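We use cookies to make this site work better. Accept | Settings
Reading time: 2 min

Flelon Sorting Station - robot hand and arm for packing tables

The Flelon station takes over the light picking that people do all day with a bent back. It is made for small packing rooms, where one table serves several products and the orders change often.

Our customer Stetton has used 2 stations since September. Before, every packer filled about 1000 baskets in a week. Now the packers prepare the goods, check the quality and decide what goes where, and the station does the repeated movement.

"I was afraid I would only watch a machine," says Zofia Kurek, packer. "In the first weeks it was a little like this. Then I learned to teach it new items, and now this is the part of the job I like."

Lindiwe Buthelezi leads the shift. She asked us for slower speed near people, and we made it a standard setting. She also keeps one table for manual work - some orders are simply faster by hand.

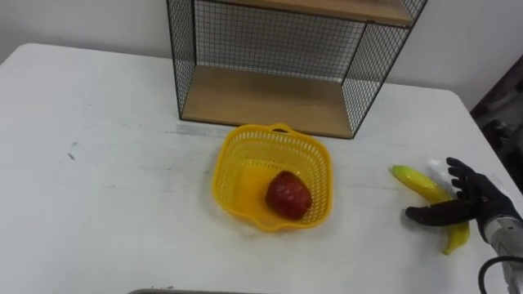 Hand with jointed fingers at a banana, next to the yellow basket with one apple.

What you receive: arm, hand, control box and 20 hours of training on site. New items are taught with the Drevora software, usually in 100 repetitions or less. Spare fingers can be ordered separately.

Delivery and service by Tsang. Prices on request.

14 shares | 3 comments
Subscribe to our newsletter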